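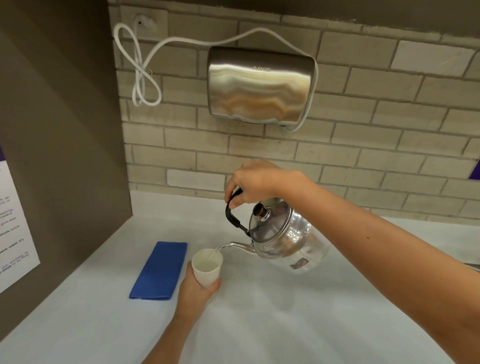
*Pouring by hand from the stovetop kettle into a paper cup, under the AIKE dryer.*

**Nisbet 2 drinks station: a review after our first months with it**

We bought the Nisbet 2 in May for the staff room at Trarkwood, where we pack and post garden orders. It cost us £980 with the stand. It heats water, drops a cup, fills it with tea, coffee or plain hot water and logs what it has used, so that the refill order goes to the supplier without anyone writing a list. I have used it every working day and I also do the rota, so this review covers the machine and what it has done to the working day.

**How it used to run**

Drinks were a job. One person on each shift left the packing bench before the break, filled the kettle, put out the cups and poured. It went round by turns. Some people liked it as a rest from the bench and others thought it was beneath them, and swapping turns caused more argument than swapping holidays.

**Setting it up**

The unit comes in two boxes and the stand goes together with the key supplied. The water filter is a tight fit and the leaflet shows it the wrong way round. Connecting it to the Clurkum stock software took most of a morning. The help line answered quickly, but they had to send a new code before the machine would sign in.

**In use**

A cup takes under a minute. Hot water is always the same temperature, the measure is the same each time, and the buttons are large enough to press in work gloves. Tea is decent. Coffee is thin, even on the strong setting, and I have given up on it.

The cup tube holds 60. That is fewer than we get through on a full day, so someone still has to top it up, and if the cups are pushed in too hard it drops two at once. It is fussy about makes as well. The cheap paper cups we had in the cupboard stuck in the tube and we now buy Jakel ones, which cost more.

Cleaning is a rinse cycle each evening and a proper descale every month. The machine locks itself if the descale is missed. Keep a kettle.

**What changed for the people**

The drinks turn has gone from the rota. On paper that gives us the time back at the bench, and the office was pleased with the first report. In practice people now go for a drink when they feel like it, so breaks are spread out and the bench is rarely fully staffed in mid-morning. Fewer of us sit down together. Two of the older packers have said they miss the turn, and I think management should have asked before buying.

The log was the other sore point. It records the time of every drink, and although no names are attached, on a small shift it is easy to work out who was where. We asked for the times to be switched off and they were. The setting is under Reports, then Detail, and it is on when the machine arrives.

**Good**

- Quick and steady
- Refill orders work once the software is linked
- Large buttons

**Less good**

- Weak coffee
- Small cup tube, picky about cups
- Timed log switched on from the start

I would buy it again for a bigger site with staggered breaks. For a staff room our size it is a lot of money, and the rota needs sorting out before it goes in.

Three stars out of five. Reviewed September 2021.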